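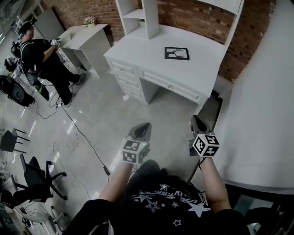

Ticket: Reminder messages sent to withdrawn participants and to the wrong dialogue group

Status: Resolved, monitoring
Priority: High
Opened: Apr 26, 2020
Requesting office: Kesska Community Dialogue, Program Office
Handled by: Kesska Information Services
Systems involved: Pundudier (registration), Vosteck (bulk email)

Summary of the request

The Program Office reports that reminder messages for the spring dialogue series were delivered to the wrong people. Several residents who had withdrawn from the series received a reminder with a meeting link. Other residents who are still enrolled received a link for a group they do not belong to. A smaller number received no reminder at all.

The Program Office asks that all scheduled reminders be held until the cause is known. It also asks for a list of every resident who received a message in error, so that a correction can be sent before the next session.

Background

The series brings residents together in small groups to talk about race, housing and schooling in the city. Each group keeps the same members and the same pair of facilitators from the first session to the last. The groups were planned for the meeting rooms at the Kuipers Building and were moved to video calls in March.

Groups are limited to 14 residents. Some groups are reserved for particular participants, including one for parents of school-age children and one held in Spanish. Members agree at the first session that what is said in the group stays in the group. For this reason the Program Office considers a link sent to the wrong person to be a privacy matter, and the ticket was raised to High on receipt.

Log

Entry 1 – Information Services
Request received. All scheduled sends in Vosteck have been paused, including the general newsletter. The Program Office has been asked to forward copies of the messages that residents complained about, with full headers where possible.

Entry 2 – Program Office
Copies forwarded. Please note that one of the residents withdrew after the first session for personal reasons and asked for no further contact. We would like to be able to tell this person plainly what happened. Facilitators have been told to admit callers from the waiting room only after checking the name against the printed roster.

Entry 3 – Information Services
The forwarded messages all came from the same Vosteck template, "Session reminder, all groups." The template selects its recipients by a field called Group. The value of this field is copied from Pundudier each night. In the copies received, the Group value held by Vosteck does not match the value shown in Pundudier. The registration records themselves appear to be correct.

We asked the Program Office whether any groups were renamed when the series moved from the Kuipers Building to video calls.

Entry 4 – Program Office
Yes. Groups were formerly named for their rooms. When the building closed, the room names no longer made sense to residents, and the groups were renamed by session time. Two groups that had used the same room at different hours were given separate names. The changes were made in Pundudier only. We were not aware that anything had to be changed elsewhere.

Entry 5 – Information Services
That explains part of the fault. The nightly copy matches groups by name. When a name is not recognized, the copy does not stop. It leaves the old value in place and reports success. Residents whose groups were renamed therefore kept the old room name in Vosteck, and the two groups that had shared a room were treated as a single group. Every member of both received the same link.

It does not explain the messages to residents who had withdrawn. We are continuing with that question separately.

Entry 6 – Information Services
A support request was filed with Pundudier concerning withdrawn records. We asked whether a change of status to Withdrawn is included in the nightly copy.

Entry 7 – Information Services
Reply received from Pundudier support. A change of status is included only if the record is closed by means of the Withdraw button. If the status is typed directly into the record, the change is saved but is not marked for copying. We tested both methods with a staff record and obtained the result they described.

Entry 8 – Program Office
Our written procedure tells staff to type the status directly. The procedure is older than the button. We will correct it. Please advise whether the records already changed in this way need to be done again by hand.

Entry 9 – Information Services
They do not. We exported the full contact list from both systems and compared them record by record. The list holds 3,376 contacts. Almost 80 of these had a wrong group or a wrong status in Vosteck. The rest agreed. The file has been placed in the restricted folder of the Program Office and has not been sent by email.

The following was then done, in this order:

1. The new group names were entered in Vosteck and matched to the names in Pundudier.
2. The combined group was divided into its two proper groups.
3. All records with a typed status of Withdrawn were closed again by the correct method, as a batch.
4. The nightly copy was run by hand and the comparison was repeated. No differences were found.
5. The template "Session reminder, all groups" was retired. Each group now has its own reminder.

Entry 10 – Program Office
Thank you. We checked the list against the facilitators' rosters and found one further matter. A resident in the Spanish-language group is correctly enrolled but was sent the reminder in English. Is this related?

Entry 11 – Information Services
It is related only in that the single template existed in English. The new reminder for that group has been set up with the Spanish text supplied by your office last year. Please have a facilitator read it before it is used, as the old text still gives directions to the Kuipers Building and its parking lot.

Entry 12 – Program Office
The Spanish text has been read and corrected. The directions were removed and replaced with instructions for joining by telephone, which several members have requested.

New meeting links have been issued for all groups and the old links no longer work. Residents who received a message in error were sent a short apology. Those who had asked for no further contact were not written to again. The resident mentioned in Entry 2 telephoned the office and was given an explanation.

Entry 13 – Information Services
Scheduled sends have been resumed. The newsletter was released first, followed by the reminders for the next session. Deliveries were compared with the rosters and matched.

Open items

The nightly copy still reports success when it meets a group name it does not know. Vosteck has been asked whether a warning can be turned on. Until there is an answer, the Program Office should notify Information Services before any group is renamed, combined or divided.

The revised withdrawal procedure is awaited from the Program Office. A copy should be attached to this ticket when it is ready.

Facilitators will keep checking names at the waiting room through the end of the series – this applies to all groups, including those that were not affected.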